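1/ I've moved my mum's small shop accounts off a computer from 2012 and on to something newer. It took most of February. Posting what I did in case anyone else has a parent with a till, a filing cabinet and a machine that takes seven minutes to start.

2/ The shop sells wool, buttons, zips and some fabric. The accounts were in a program called Ruvby, which stopped getting updates years ago. It still worked. Mum knew every key. She did not want to change it and I understood why.

3/ What forced it was the printer. The old one died and the new one wouldn't talk to the old system at all. She was copying invoices out by hand from the screen. I found this out when she asked me to bring round more carbon paper.

4/ First job was getting the data out. Ruvby will export to a plain text file, but only one year at a time, and it puts the date in a different order depending on whether the entry is a sale or a refund. I only spotted that after I'd done four years.

5/ If you're doing the same, export one short month first and check it line by line against the paper. I would have saved myself a weekend.

6/ There were 81 suppliers on the list. Mum went through them with a pencil. Plenty had closed. Two had been bought by the same firm. One was a man who sold her a box of toggles once and she wanted him kept.

7/ We ended up with 35. The toggle man is one of them.

8/ For the new program we looked at Bostusow and Nouri. Bostusow has more in it but you pay per user and it wants you online all the time. The shop's broadband drops whenever it rains hard. Nouri keeps a copy on the machine and catches up later, so we went with that.

9/ Things Nouri does badly: the VAT screen is three menus deep, the text is tiny until you change it, and it logs you out if you leave it over lunch. The text size is under Display, then Comfort. I don't know who called it Comfort.

10/ Things it does well: search. Mum can type "navy zip" and get every purchase of navy zips. She used to keep that in a notebook. She still keeps the notebook.

11/ A few people asked whether we bought a new computer or had one built. Had one built. Gholamreza Parsa two doors up from the shop repairs computers and put it together from a list we agreed on over tea. Plain case, plenty of storage, no lights.

12/ I asked him for the quietest fans he could get, as the desk is right beside the till and customers like to talk. It's a lot quieter than the old one. Mum thought it was switched off the first morning and pressed the button, which did switch it off. 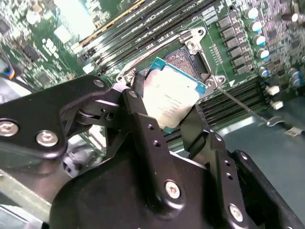

13/ Backups. The old routine was a memory stick in the biscuit tin, updated when she remembered. Now there's an external drive that copies everything at closing time, and a second one that lives at my house. I swap them when I go round for tea.

14/ I tested the backup by restoring it to my own laptop. Please do this. The first time I tried, it had saved all the settings and none of the invoices, as I'd ticked the wrong folder.

15/ Teaching took longer than the setup. What helped was doing one real task a day, start to finish, with her hands on the keyboard and mine in my pockets. Sales first, then refunds, then supplier bills. We left VAT until last and did it with cake.

16/ She wrote her own instructions as we went. They're better than the manual. Step one for supplier bills is "find glasses".

17/ The barcode labels were the only real fight. The shop uses Flema label rolls and Nouri expects a slightly wider one. You can add a custom size, but it won't save unless you also fill in the margin boxes, even if the margin is zero. Type the zeros in.

18/ Still to do: the customer order book, which is on paper and may stay that way. People come in, point at their own name in it and cross things out themselves. I haven't found a program that does that.

19/ The old computer is in my spare room with the last copy of Ruvby on it. I'll keep it until the tax return's gone in, then wipe it. If anyone knows how to get the stock photos out of Ruvby as well as the text, I'd like to hear from you. The export skips them.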